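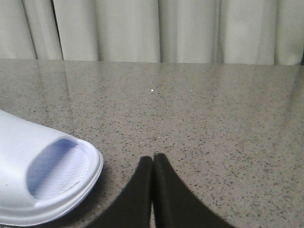

My family has been going to college football games at Turanen Field for three generations, and every July the season ticket renewal shows up with a new reason to charge us more. This year's reason is called the Plalska Club. For a seat license of $3,000 per person, on top of the tickets, you get a padded chair, a buffet, and a lounge behind the west stands. I've seen the brochure and I don't get it. A speckled gray stone counter and a pale curtain hanging in pleats behind it is a look I can find in plenty of places, and none of them ask me for a license before I walk in.

The school says the club will pay for itself in 3 years. Maybe so. I'd like to see who did the math. The same people told us the Dindetti scoreboard would pay for itself, and then parking went up the very next fall.

What bothers me more is where the club goes. It takes out over 2,000 bench seats near midfield, and the folks who sat there are being offered "comparable locations" in the north end zone. I have sat in the north end zone. You can see one goal line very well, and the rest of the game is a rumor until the replay comes on.

Fans of the plan keep bringing up Matoušek Stadium, which added a club level and still sells out. Fine, but that team was winning when it did it. We went into last November with nothing left to play for, and the benches were still mostly full, in sleet, because regular people had held those seats forever and felt silly staying home. I doubt a buffet crowd does the same when we're down 24 at the half.

I sent in my renewal anyway, for the old seats, with a note asking what happens to row 40 next year. I haven't heard back.

2025-07-02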